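Search questions, topics, postcodes
3 min read

Neighbour's shed was broken into, police want my statement. Do I have to go to court? 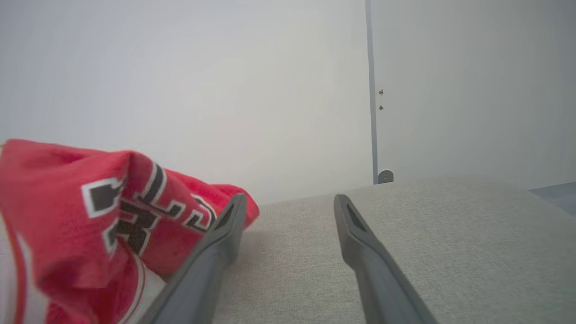

I gave a statement to Randidport police in July after someone helped themselves to a mower and two chainsaws next door. I saw a bloke loading a ute, noted half the number plate and went back to my tea. Now there's a charge, and a letter tells me I may be called as a witness. The courthouse is in Ridmont, 146 km away, and my car has opinions about hills. Can I just say no?
– Trastus, 11/2/24

Wunderlich
Depends what the letter is. If it says you "may be called", you're on a list and that's all. If it's a subpoena or a summons, you have to turn up, and ignoring it can end in a warrant, at which point you'll be getting a lift to Ridmont whether you like it or not. Ring the officer named on the letter, quote the file number and ask about two things: travel costs, and whether you can give evidence by video link. Many theft matters finish with a guilty plea, so you may never go at all. Don't chat about it with the neighbour in the meantime – you want your own half a number plate, and he'll have a whole one by now.

ridge_runner23
just dont go. i got one of those letters 17 years ago, never heard another word

Mudflat Moll
Please don't do what he did. I went as a witness once and sat in a corridor until after lunch, when they sent us home. Take a sandwich and a jumper. They did pay my bus fare, eventually.

Comments (3)
halfacre: Was it the good mower?
Trastus: It was the good mower. Rang them, video link is a maybe.
ridge_runner23: still say dont go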